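Le club de robotique de Wovedmont se réunit dans une ancienne salle de travaux pratiques, au rez-de-chaussée du lycée. On y entre par la cour. Onze élèves y sont inscrits cette année, de la seconde à la terminale, et la plupart étaient présents quand nous avons rencontré leur encadrante, professeure de physique, et deux des élèves chargés du bras.

Le projet s'appelle Denau. Il consiste à faire exécuter à un bras à deux doigts des gestes de cuisine simples : prendre un verre, le déplacer, le reposer. Le club le présentera en avril à la coupe Bayram, dans la catégorie « service à table ».

« L'an dernier, on avait fait un robot qui triait des cubes, raconte l'encadrante. Il marchait bien, mais les élèves s'en sont lassés. Un cube, on le connaît au millimètre et il ne se renverse pas. Ils ont demandé quelque chose de plus difficile et je leur ai proposé le verre d'eau. »

Le règlement de la coupe tient en quelques pages. L'équipe dispose de 4 essais. Le verre doit être transparent et contenir de l'eau. Le jury choisit lui-même sa position sur la table et peut ajouter des objets autour. Les équipes ne savent pas lesquels avant le jour de l'épreuve.

L'élève de terminale qui s'occupe de la programmation a passé l'automne sur la détection. « Un verre transparent, la caméra le voit mal, explique-t-il. Elle voit les reflets, elle voit la table à travers. Au début, le programme prenait le bord du verre pour une ligne sur la table et le bras s'arrêtait trop tôt. » L'équipe a donc rassemblé ses propres images, prises depuis la caméra du poignet, avec des éclairages et des objets différents. Elle en a 977 à ce jour. Les élèves les ont annotées eux-mêmes, à tour de rôle, pendant les pauses de midi.

« C'est long et ce n'est pas très intéressant, reconnaît-il. Mais quand on l'a fait soi-même, on comprend pourquoi le programme se trompe. Il y a des images où moi aussi j'ai hésité. »

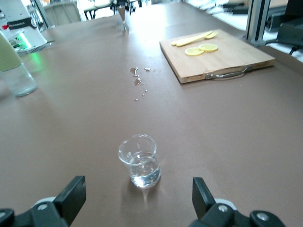

L'eau sur la table pose un autre problème. Une flaque brille, elle a des bords, et le programme peut la confondre avec le pied d'un verre. Les élèves ont donc décidé de ne pas essuyer systématiquement entre deux prises. Ils laissent aussi traîner des ustensiles, une planche à découper, des rondelles de citron, tout ce qui pourrait se trouver sur une vraie table.

« On nous a dit que notre poste était mal rangé, raconte l'élève de première qui prépare les essais. Un collègue de maths est passé et il a voulu nous donner une éponge. » Elle tient un cahier dans lequel elle note l'heure, la hauteur de l'eau, la position des stores et le résultat. Quand un essai échoue, elle écrit d'abord ce qu'elle a vu, et la cause seulement si l'équipe est d'accord. Cette règle vient de l'encadrante, qui l'impose aussi dans ses cours.

La lumière reste le point faible. La salle a de grandes fenêtres et, l'après-midi, le fond de l'image devient presque blanc. Le club a essayé de travailler stores baissés, puis y a renoncé. « À Bayram, on sera dans un gymnase, dit l'encadrante. Personne ne baissera les stores pour nous. Autant s'habituer. »

Le plateau et une partie de l'outillage ont été fournis par Grultwood, une menuiserie de la commune qui soutient le club depuis sa création. Le reste est payé par le lycée et par la vente de gâteaux. Les doigts de la pince ont été refaits plusieurs fois. Les premiers étaient trop lisses et le verre glissait. Les suivants tenaient bien, mais serraient trop fort. « On a cassé plus de 27 verres, dit l'élève de terminale. Maintenant on les achète en brocante. »

Le réglage de la force a occupé le groupe jusqu'aux vacances. Le bras ferme ses doigts par petits pas et s'arrête dès que le moteur rencontre une résistance. Il soulève ensuite le verre de quelques millimètres, attend, puis continue si rien n'a bougé. La manœuvre est lente. Les élèves voudraient raccourcir l'attente, leur professeure préfère qu'ils commencent par rendre le geste fiable.

Elle intervient peu pendant les séances. « Je m'occupe de la sécurité et des commandes de matériel. Pour le code, ils sont meilleurs que moi. Je pose des questions, et parfois ils s'aperçoivent en répondant que quelque chose ne va pas. »

À la rentrée, le club travaillera sur la dépose du verre. Une élève de seconde a commencé à écrire cette partie du programme et demande qu'on lui laisse le bras une séance entière.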